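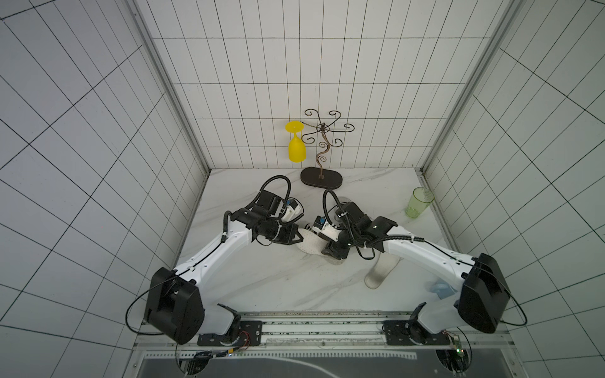 Water use in a student house kitchen
Group report, draft 2
Romana Kollár, Norbert Doležal, Brunello Martinelli

1. What we wanted to find out

How much water goes down the sink when people wash dishes by hand, and if a simple change in habit makes it less. Picked this because the house on Cismont Street got a big bill last spring and everybody blamed everybody else.

2. Method

One kitchen, one sink, 50 dish washes in October. Cheap flow meter on the cold pipe and another on the hot. People wrote down start time, what they washed (plates, pans, glasses) and which method they used:

A – tap running the whole time
B – plug in, one basin of soapy water, quick rinse at the end

No training given. People picked A or B themselves, see problems.

Each wash got a line in the notebook by the sink. Norbert typed them up at night. Three lines had no start time so we matched them to the meter log as best we could.

3. Results

Total for all washes was 3,000 liters. Way more than we guessed. The longest single wash used 121 liters – a lasagna dish plus everything from a birthday dinner, method A, tap left on during a phone call. We kept it in.

Method B came out lower for nearly every load size. The gap was biggest for pots and pans. For two or three glasses there was hardly any difference, becuase filling the basin takes a fair bit of water by itself. For a small load a short rinse under the tap is fine.

Hot water share was higher than we expected with both methods. Most people let the tap run till it got warm before they even started. Brunello thinks this is where the real saving is, Romana disagrees. Not settled.

4. Problems

People chose their own method, so maybe careful people just choose B. Can't tell from our data.

Meter on the hot pipe stopped for one evening. Those washes were done over.

Load size is only small / medium / large, and one persons medium is another persons large.

Everybody knew they were being measured. Norbert admits he washed faster.

5. If we did it again

Assign the methods. Weigh the dishes or at least count plates. Run it for 90 days, not a few weeks. Add a second house with a dishwasher to compare – Krystyna Szczepańska has offered hers.

6. Thanks

Oldřich Procházka lent us the meters and checked the math in section 3. Tables are in the appendix, still need to fix the column headings.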